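Wednesday, April 20, 2022

Took the afternoon off to see the open day at Drismont, mostly on the strength of Firdevs telling me I would hate it. Two trains and a long walk past places that sell tile. They give you a sticker at the door and you write your own name on it, so I spent three hours as a man whose M looks like a W.

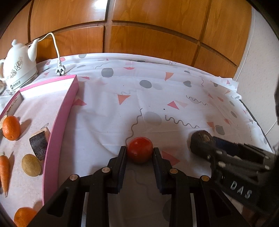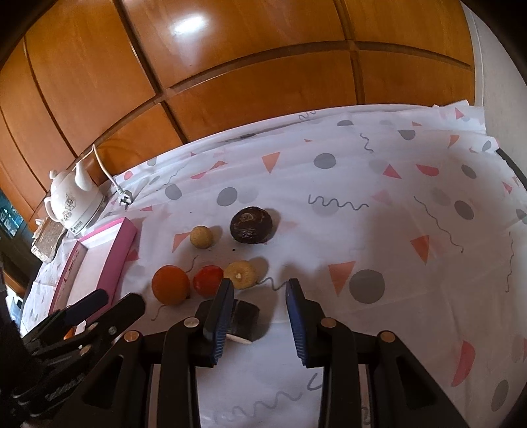

The part I had come for was the hand-held grippers, and they had been set out on a tablecloth with red and pink triangles all over it, the sort my aunt would bring out for a birthday. I had expected steel benches and a yellow line I wasn't allowed to cross. The idea is that a person holds the gripper and does a chore with it, over and over, with a camera riding along, and later on a robot is supposed to learn the chore from the recordings. Fine. I understood that much from the leaflet. What the leaflet does not get across is how slow you become. I have picked up tomatoes since I was a small child with no complaints from the tomatoes. Give me two fingers on a linkage and I approach one like it might go off. The orange was easier, having a skin you can trust. The chocolate thing I refused to attempt in front of strangers.

Raíssa Mendonça ran the table. She has the patience of a person who has watched a great many adults fail to put fruit in a box. She told me to stop looking at my hand and look at the tomato, and I said I was looking at the tomato, and she said no, you're looking at your hand. She was right. Third try I got it across and set it down in the pink box, and a boy of maybe seven behind me said "finally" in a clear voice. He then did it first time, two-handed, one gripper in each, talking the whole while about a dog.

I asked how many of these they need before the robot gets anywhere. She said they have 3,702 good ones for this chore, all gathered since March, and that "good" is doing a lot of work in that sentence. Mine would be going in the other pile. She was kind enough to say the other pile is useful too. I've had performance reviews like that.

Upstairs was the real arm, which they call Varghese, and they were cagey about why. It stood behind a rope. Kazuhiro Morikawa gave the talk and he was good, dry, didn't oversell it. He said the arm would move a bun from one plate to another and that we should lower our hopes, and then it sat there thinking for so long that a woman near me got out a sandwich. When it did go, it went beautifully, right up to the plate, then stopped an inch above and hung there with the bun. Morikawa looked at it. We all looked at it. He said, "It is considering its position." Then it let go and the bun landed more or less where buns should, and the clapping was louder than I've heard at some weddings. I clapped too. I'm not proud of how hard.

Somebody asked whether it would be in kitchens soon. He said no. Somebody else asked the same question with different words, and got the same no. A man with an Irkden tote bag wanted to know what it would cost, and Morikawa told him the gripper end alone had run them $2,860 in parts, and after that the man didn't ask what the rest of it cost.

Coffee was in the hallway, from an urn, poured by humans. Talked for a while with Vanderleia Andrade, who drives a forklift at Itby and had come on her day off, same as me. She'd been quicker than anyone on the grippers and was pretty cool about it. She said it's like the forks: you have to stop thinking of it as a tool and start thinking of it as a bad arm. I wrote that on the back of the leaflet. She asked what I do and I said payroll, and she gave me a look full of pity, and we both glanced up the stairs toward the arm.

Missed the 5:50 by the length of a platform. Bought chips. While waiting I practiced picking them out of the bag with finger and thumb only, wrist stiff, the way Raíssa showed us, and dropped two, and a pigeon got both.

Home late. Firdevs called to ask if I'd hated it and I said parts. She wants to go to the next one. I told her about the boy and she laughed a good deal longer than the story called for. Made an omelet with a tomato in it, picked up bare-handed, no trouble at all.

Need to call the dentist tomorrow, and find out where the other glove went.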